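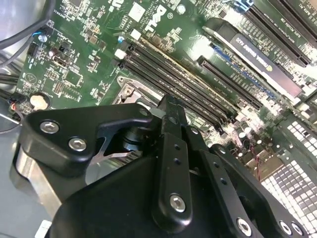
by Corinne Pell

I have been playing text adventures again and I am so happy about it that I've been boring everyone at home, so now it's your turn.

If you never met one, a text adventure is a game made of words. It tells you where you are, you type what you want to do, and it tells you what happened. GO NORTH. OPEN TRUNK. ASK MILLER ABOUT KEY. There are newer ones with lovely long prose and clever branching stories, and I like plenty of those too, but the kind I mean is the old kind, with a parser that knows a few verbs and gets snippy when you use one it doesn't have.

The one that pulled me back in is Trivel. I played it as a kid on the family computer, badly, and never got past the flooded mill. I found it again in September when I was looking for something else entirely (a recipe for pickled beets, if you must know — I have the recipe too, it's good, go easy on the clove). Somebody had put the whole thing up on a hobby archive along with the original manual, scanned slightly crooked, with a coffee ring on page two. I made tea, typed LOOK, and the next time I checked the clock it was 1:40 in the morning.

Trivel starts you on a cart road outside a town called Griltance. You have a lantern, a heel of bread and a letter you can't read yet. That's it! No tutorial, no arrow, no cheerful fox explaining the buttons. You walk into Griltance and there's a square, a well, a shuttered inn and a woman selling eels, and the eel seller will talk to you about absolutely anything you can think of to type. I asked her about the lantern and she had an opinion. I asked her about the moon and she had an opinion about that too. Whoever wrote this game sat down and thought, what if a person asks the eel seller about the moon? I love that so much.

A perfect score is 369 points, a wonderfully odd number. I think the author just handed out points for whatever pleased them and added it up at the end. You get 5 for petting the mule. You get nothing for opening the great door under the mill, which took me most of a weekend.

Now, the maps. I had forgotten about the maps! You cannot play one of these properly without drawing your own. I started on the back of an envelope and ran out of envelope before I'd reached the orchard. Then I moved to graph paper, which was a mistake for Trivel in particular, as the paths bend. You leave the chapel going east and you arrive at the ferry from the north. On graph paper that drives you up the wall. On blank paper you just draw a curvy line and carry on.

My system at the moment, for anyone who wants to start:

A big sheet of plain paper, turned sideways. Start in the middle, whatever the game says about where you are.

Boxes in pencil, lines in pencil, names of places in pen once you're sure.

Any exit you haven't tried gets a short stub with a question mark. These are the best part of the whole map. When I'm stuck I go looking for stubs.

Objects get written beside the room where you found them, then crossed out when you pick them up. If you drop something, write it in again. I lost a silver thimble for two evenings by skipping this.

The maze gets its own sheet. There is always a maze. I'm sorry.

I bought the paper at Mwakyusa Stationery, and I have to mention the place, it's the sort of shop I want to exist in every town. Long and narrow, a rolling ladder, drawers with a sample of whatever's inside taped on the front. I went in for one pad and came out with the pad, three soft pencils and a little brass sharpener I did not need in the least. They also had the big sheets of newsprint that painters use under things, sold by the pound, and that's what the maze is on.

For notes I've been using Bovis, a plain little text editor I've had on every computer since college. It does nearly nothing. It opens fast, it saves when you tell it to, and it counts your words in the bottom corner. My Trivel notes stood at 2,293 words last night, a lot of which are things like "tried rope on bell, NO" and "the ferryman is LYING about the dog." I read them back over breakfast and laughed out loud. It's like a diary kept by someone who's had a very strange month.

What surprised me is how well I can see all of it. I have played big gorgeous games with rain on every leaf, and I couldn't tell you the color of a single front door in them. Griltance has more than 1,000 words of description in the square alone, if you poke at everything, and none of them says what color the inn is. It's yellow. I would swear to it in court. The shutters are a dark, chalky green and one hangs lower than the other. I made that up and I can't unmake it, and your inn will be some other color, and I think that's great.

It's also very good for the part of my brain that's gone soft from scrolling. You have to read. If you skim, you miss that the water in the trough is moving, and the trough is the whole puzzle. (Sorry. Mild spoiler for the trough.) I had got into the habit of reading the first half of a sentence and guessing the rest. Trivel punishes that within minutes, and since I've been playing it I've noticed I'm reading everything more slowly. Library books, the back of the oatmeal box. I finished a novel last week that I'd been carrying around since spring.

A few gripes, to be fair. You can carry only six things, and the game lets you find this out while you're standing in a river. SAVE has to be typed in full. The goose is unfair. I've tried bread, grain, the whistle, and asking it nicely, and I still can't get into the orchard shed. If you know what the goose wants, please don't tell me. Or give me a tiny hint, one word, and put a lot of blank space above it.

I'm at 214 points. The chapel bell is still bothering me, there are four stubs left on the west side of the map, and I've just realized I never asked the eel seller about the letter.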